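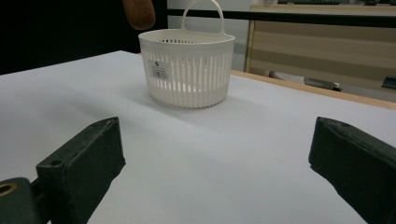
Part D question, need help fast. Mom's plan sent the new formulary for next year and the eye drops she's been on forever went from tier 2 to tier 4. Kiltia is the name on the bottle. Price at the counter went from $10 to $210 for the same bottle, same pharmacy. She keeps all her meds together in one place and I'm about to move the lot into a white plastic basket, the kind with slatted sides and a handle, so I can carry the whole thing to the plan review appointment and have somebody read the labels with me. But before I do that, is there any way to fight a tier change? Or is it just switch plans in October and hope.
posted by gidano_fan

---

mara_in_toledo wrote:
Tiering exception. Look it up on the plan's site, theres a form. Doctor has to write that the cheaper tier drugs won't work for her or already didn't. Has to be specific. "Patient prefers" gets denied every time.

---

pillcounter wrote:
What mara said, except check what tier it's in first. If it's on the specialty tier they don't have to give you a tiering exception at all. Tier 4 on some plans is "non-preferred", on others tier 4 IS specialty. Look at the key at the front of the formulary, small print.

---

gidano_fan wrote:
ok found it. Tier 4 = non-preferred drug. Tier 5 = specialty. So that's good??

---

pillcounter wrote:
Good yes. You can ask.

---

oldgoat wrote:
Waste of time. I did the exception thing for my wife, the doctor's office faxed it twice, plan said they never got it, then denied it. Just change plans. Open enrollment starts mid October, put her drug list in the plan finder on the Medicare site and sort by total yearly cost. Took me one evening.

---

mara_in_toledo wrote:
Not a waste of time. Mine got approved in two days. And if denied you appeal, you don't just quit. The first appeal goes to the plan but the next one goes to an outside reviewer.

---

oldgoat wrote:
Glad it worked for you. Some of us don't have all winter to sit by the fax machine. Changing plans fixes it for the whole year.

---

ty_yip wrote:
Tin-yau Yip here, I did enrollment counseling for a few years, retired now. You're both right and it's not either/or. A few things

Exception for next year's formulary, she can ask before January. Call and find out how early they take it.

Run the plan finder anyway. Put in EVERY drug with the right dose, also the pharmacy she really uses. People leave the pharmacy at the default and then wonder why the prices are off.

Don't go by premium. Lowest premium plan is often not the lowest total once the deductible and copays are in.

Is she on a stand alone drug plan or Medicare Advantage? Makes a big difference.

---

gidano_fan wrote:
Stand alone, with regular Medicare and a supplement. She does NOT want to lose the supplement

---

ty_yip wrote:
Then be careful. If she picks a different stand alone drug plan the supplement isn't touched. If somebody on the phone talks her into an Advantage plan that's a different story, and in most states getting the supplement back later means health questions. Tell her don't sign anything on a phone call.

---

nightshift_rn wrote:
Has anybody asked about a generic? Doctor may not even know the tier changed, they don't see what she pays.

---

gidano_fan wrote:
She tried the generic two yrs ago, something in it made her eyes burn. Then they tried Ziler, that one did nothing, pressure stayed up. Is that enough?

---

nightshift_rn wrote:
That's exactly what goes in the letter. Both names, the dates if the office has them, what happened with each. Ask them to attach the visit notes.

---

mara_in_toledo wrote:
^^ this. Mine was approved because the notes were stapled on.

---

couponqueen wrote:
Just use a discount card! I paid $62 for my drops with one, my copay was more than that

---

pillcounter wrote:
Works sometimes but you can't run the card and Part D on the same fill, and what you pay with the card usually doesn't count toward her yearly cap. If she has other expensive stuff that matters.

---

couponqueen wrote:
She'd have to spend a LOT to hit the cap though. Most people never do

---

pillcounter wrote:
Depends on the person. My uncle was over $700 by March. $210 a month on one bottle adds up quick.

---

gidano_fan wrote:
One bottle lasts her a month so yeah. Plus the heart pill and two cheap ones. I make it $2126 for the year if we do nothing. She's on a fixed income, thats not happening

---

oldgoat wrote:
So change plans.

---

ty_yip wrote:
Also see if she'd qualify for Extra Help. People assume they make too much and never apply. The house doesn't count, neither does one car. Apply through Social Security, no charge.

And if January comes and nothing is settled, ask the plan for a transition fill. Usually one month's supply while the exception gets worked out.

---

gidano_fan wrote:
Didn't know about the transition one. Ok calling dr Mészáros's office at 8 when they open, then plan finder tonight with her sitting next to me so the doses are right. Will post what they say

---

mara_in_toledo wrote:
Get the name of whoever you talk to at the plan. And a reference number

---

oldgoat wrote:
And keep the fax confirmation lol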